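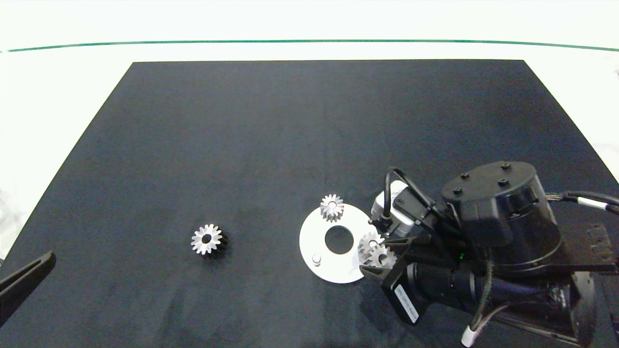 Reading time: 1 min

Automotive Basics, Unit 8: Final Drive and Gear Ratios
Handout for the September section - V. Gaillard

The final drive is the last gear reduction between the transmission and the wheels. It sits in the differential on a rear-drive car and inside the transaxle on most front-drive cars.

Finding the ratio
Divide the teeth on the ring gear by the teeth on the pinion. A ring gear with 40 teeth and a pinion with 10 gives 4.0 to 1, so the pinion turns four times for each turn of the ring.

Overall ratio
Multiply the gear you are in by the final drive. A 3.5 first gear with a 4.0 final drive gives 14 to 1. At 2,800 rpm the wheels turn at 200 rpm.

What changes with a higher number
Torque at the wheels goes up and the car pulls away harder. Engine speed on the highway also goes up, and fuel use usually follows. Taller tires work the other way - they act like a lower number.

Spur and helical gears
Spur teeth are cut straight and make no side thrust, but they whine. Many manual transmissions use them only for reverse. Helical teeth are angled and run quieter, and the shaft bearings have to take the thrust.

For next class
Read the section on limited-slip differentials and bring your ratio worksheet. Show your units.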